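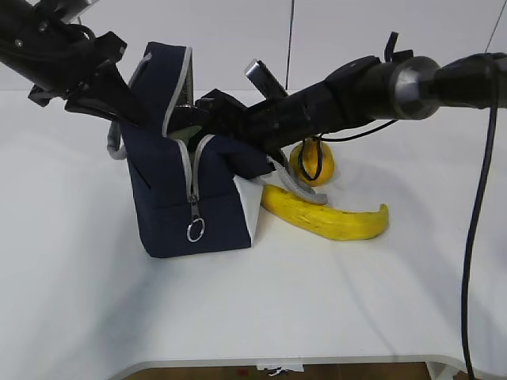

Bimanual Bag Packing from Teleoperated Demonstrations
Project report, December
Reiko Ebihara, Kohei Hirose
Supervisor: Asuka Tsuji

1. Task

The task is to put toy fruit into a soft zippered bag using two arms. One gripper holds the bag open and the other picks up the fruit. The bag is navy fabric with rope handles, and it changes shape whenever it is touched, so we did not try to script the motion. All training data came from remote control.

2. Collecting demonstrations

Each operator drove both arms through a pair of hand-held leader arms. Joint positions, gripper commands and the fixed camera view were logged together. We recorded 156 episodes with 2 operators. An episode was dropped if the bag fell over or if a handle caught on a gripper.

The hardest part to demonstrate was the top flap. The operators feel no contact force through the leaders, and early episodes show the fingers pushing the fabric down into the opening. After 10 practice runs each, both operators settled on entering from above and then pulling sideways.

3. Problems

The toy banana was easy to grip but often landed across the opening. The round fruit rolled when approached from the side. Cable slack on the right arm hung down against the fruit, and we have not yet rerouted it. Episodes where the cable moved an object were kept but tagged.

4. Remaining work

Train on the tagged and untagged sets separately. Repeat collection with the bag rotated. Haruto Yoshida will take over the Greveck logging script after 29th December.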